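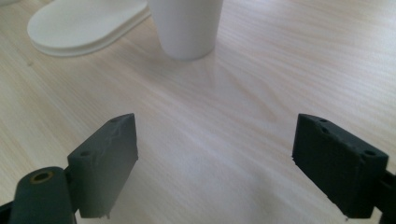

컵은 늘 손이 먼저 가는 자리에 있어야 한다고 이마니 무시는 말한다. 사람들이 차를 마시러 오는 길은 제각각이지만, 결국 가장 먼저 찾는 것은 컵이며, 컵을 찾느라 서성이는 사람이 하나만 있어도 좁은 탕비 공간은 금세 막힌다는 것이다.

사내 생활공간을 다루는 이번 호 특집은 종이컵과 그것이 놓이는 탁자를 주제로 삼았다. 오노라 편집부는 지난 1월 콘도리 사옥의 공용 공간을 비롯하여 서른일곱 곳의 탕비 공간에 설문을 보내 컵의 보관 방식, 탁자의 재질, 하루 중 이용이 몰리는 시간대를 물었다. 회신 내용 가운데 가장 많은 분량을 차지한 것은 커피의 맛도 정수기의 위치도 아닌 컵에 관한 의견이었다.

봉지째 두는 곳과 꽂아 두는 곳

종이컵을 두는 방식은 크게 두 갈래로 나뉜다. 하나는 포장 비닐의 한쪽을 뜯어 선반이나 탁자 위에 눕혀 두는 방식이고, 다른 하나는 전용 보관함에 세로로 꽂아 두는 방식이다. 전자는 비용이 들지 않고 보충도 간편하다. 다만 뜯은 봉지의 입구가 벌어진 채 방치되기 쉽고, 컵을 하나 꺼내려다 여러 개가 딸려 나오는 일이 잦다. 딸려 나온 컵을 다시 밀어 넣는 사람도 있고 그대로 버리는 사람도 있어, 위생과 낭비의 문제가 함께 제기된다.

콘도리 사옥의 경우 1월 한 달 동안 사용된 종이컵은 3579개로 집계되었다. 총무 부문은 이 수치에 실제로 음료를 담지 않고 버려진 컵도 포함되어 있다고 설명하였다. 이후 이 사옥은 층마다 세로형 보관함을 비치하고, 봉지째 두던 컵은 수납장 안으로 옮겼다.
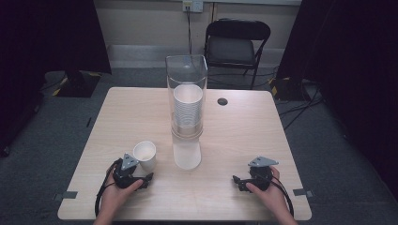 사진 제공=오노라 편집부

투명한 보관함의 장점은 남은 양이 밖에서 보인다는 데 있다. 겹쳐진 컵의 테두리가 가로줄처럼 드러나므로 뚜껑을 열거나 안을 들여다보지 않아도 보충할 때를 가늠할 수 있다. 불투명한 함을 쓰던 부서에서는 컵이 떨어진 뒤에야 그 사실을 알게 되는 경우가 많았다고 한다. 반면 투명한 재질은 손자국과 물 얼룩이 눈에 띄기 쉬우므로 관리 주기를 짧게 잡을 필요가 있다.

설치 위치에 관해서는 의견이 갈렸다. 벽 쪽에 붙여 두면 탁자의 앞부분을 넓게 쓸 수 있으나, 여럿이 동시에 모일 때에는 팔을 길게 뻗어야 한다. 탁자 한가운데에 세워 두면 여러 방향에서 접근하기 쉬운 대신 서류나 간식 접시를 놓을 자리가 줄어든다. 아이궈 루는 편집부에 보낸 회신에서 컵과 물 사이의 거리를 먼저 정하고 나머지를 배치할 것을 권하였다.

밝은 탁자를 고르는 이유

탁자에 대한 응답에서는 밝은 나뭇결 상판을 선호한다는 답이 두드러졌다. 음료를 흘린 자국이 바로 보여 닦기 쉽고, 흰 컵을 올려 두어도 주변과 지나치게 대비되지 않는다는 것이 주된 근거였다. 무광 계열은 조명이 되비치는 정도가 덜하여 오래 머무는 공간에 적합하다는 의견도 있었다. 어두운 상판을 쓰는 곳에서는 설탕과 크림 가루가 눈에 잘 띈다는 불편이 접수되었다.

상판에 뚫린 배선 구멍도 함께 살펴볼 대목이다. 회의용 탁자를 탕비 공간으로 옮겨 쓰는 사업장이 적지 않은데, 이때 배선 구멍이 컵이나 주전자를 놓는 자리와 겹치면 흘린 물이 아래로 내려갈 수 있다. 전기포트를 사용하는 곳이라면 구멍 둘레를 비워 두고, 배선이 필요하지 않은 구멍에는 마개를 끼우는 것이 바람직하다.

보충과 청소의 순서

에카치 사업장은 컵 보충을 오전과 오후 두 차례로 정해 두고 있다. 보관함을 가득 채우지 않고 윗부분에 여유를 남기는 것이 원칙이다. 지나치게 눌러 담은 컵은 서로 밀착되어 낱개로 빠지지 않으며, 억지로 당기면 테두리가 찌그러진다. 새 컵은 기존 컵을 모두 꺼낸 다음 먼저 들어갈 쪽에 넣어, 오래된 컵이 먼저 쓰이도록 한다.

보관함의 청소는 컵을 비운 상태에서 진행한다. 중성세제를 묻힌 부드러운 천으로 안쪽을 닦고 완전히 말린 뒤 컵을 다시 꽂는다. 거친 수세미는 투명한 면에 흠집을 남기므로 피해야 한다. 받침이 탁자와 닿는 부분에는 물기가 고이기 쉬워, 상판을 닦을 때마다 보관함을 들어 올려 바닥까지 닦도록 안내하는 사업장도 있었다.

개인 컵 사용을 권장하는 곳에서도 종이컵을 완전히 없앤 사례는 드물었다. 외부 손님의 방문이나 행사가 있는 날에는 여전히 일정한 수량이 필요하기 때문이다. 토르코렌트는 상시 비치량을 200개로 제한하고, 행사용 물량은 별도 신청을 받아 지급한다. 담당 부서는 비치량을 정한 뒤 수납장 안에 뜯어 둔 봉지가 여러 개 쌓이는 일이 줄었다고 전하였다.

설문에 응한 사업장의 배치 도면과 청소 점검표 양식은 다음 호 부록에 수록할 예정이다. 자료 제공을 원하는 사업장은 오노라 편집부로 신청하면 된다.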